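Hultholm Community Help: Two-Armed Cells

Recording backpack handling with two arms: what should count as one usable example?

Posted by Ronomus, October 22, 2022

Our department operates an enclosed two-armed cell and has been asked to prepare a set of recorded examples from which a learning system is to be trained. The task concerns the handling of a soft backpack among ordinary desk articles. An operator guides both arms, and each attempt is stored with the views from the fixed camera and from the cameras at the wrists.

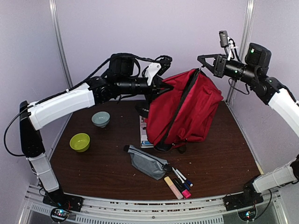

Fixed camera: backpack, pencil case, markers and two bowls on the table.

To date we have stored 375 attempts. Of these, 39 have been set aside, as our reviewers could not agree on whether they should be kept. The disagreement is chiefly over two points. The first is whether the bag must begin in the same position each time. The second is whether an attempt in which only one gripper holds the cloth may be used at all.

The written instruction given to operators in March reads only "handle the bag with both arms", and I accept that this is too short. I should be grateful for advice from members who have prepared similar material.

Talukder

The instruction should be rewritten before any further attempts are stored. "Handle" may be read as lift, turn, open or flatten, and a reviewer cannot pass or fail an attempt without knowing which of these was intended. We give each task a single sentence stating the required end position of the article, and the operator reads it aloud before starting.

With regard to the starting position, it should not be held constant. A system trained on a bag that always stands in one place will learn that place. We use six starting positions for each soft article, some upright and some flat, and the operator takes the next one from a printed sheet.

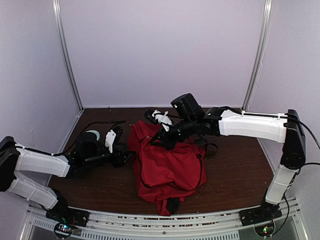 Fixed camera: the bag lying flat, with an arm at either side.

Flat positions need particular care in review. The fixed view shows where both arms are, but it does not always settle whether a fingertip is touching the cloth or is merely close to it. Reviewers in our group are not permitted to mark a grasp from the fixed view alone. They must consult the wrist view for the same moment.

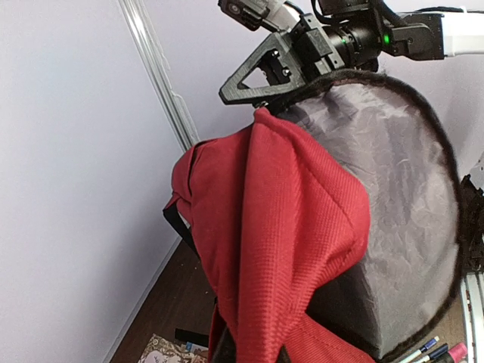

Attempts in which only one gripper holds the cloth should be kept, provided that they are labelled as such. Most two-armed work contains periods when one arm holds and the other waits or moves to a new place. If all such periods are removed, the system is left with no example of how the second arm ought to approach. We store the label for each arm separately, and a change of label is entered at the moment it occurs.

I would also recommend that failed attempts be stored in a folder of their own. They should not be deleted.

Jollon

agree with the above, keep the one-arm ones. We threw ours out and had to record 19 of them again.

Talukder

One further matter, which I omitted. Please examine how much of each wrist view is taken up by cloth. When the fingers are well into a soft article, a large part of the view may be red fabric and little else, and small articles behind it may be partly or wholly hidden. 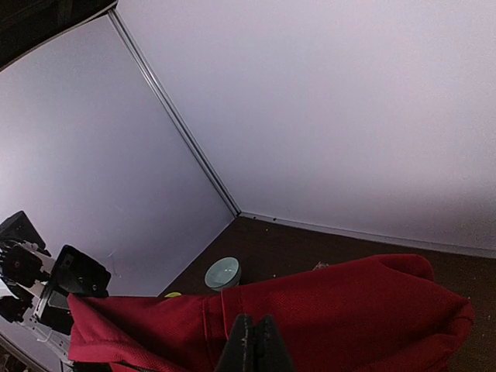 Wrist camera: fingers against the red cloth, with the pale blue bowl behind.

Such views are entirely acceptable for training. They are, however, unsuitable for judging where the smaller articles stand, and the fixed view should be used for that purpose. Our review form has a separate line for each camera, and a reviewer may write "not visible" on any of them without the attempt being rejected.

Ronomus

I am obliged to both members. The instruction will be redrafted with a stated end position, and the 39 attempts will be reviewed again with a label for each arm. I shall report the outcome under this entry.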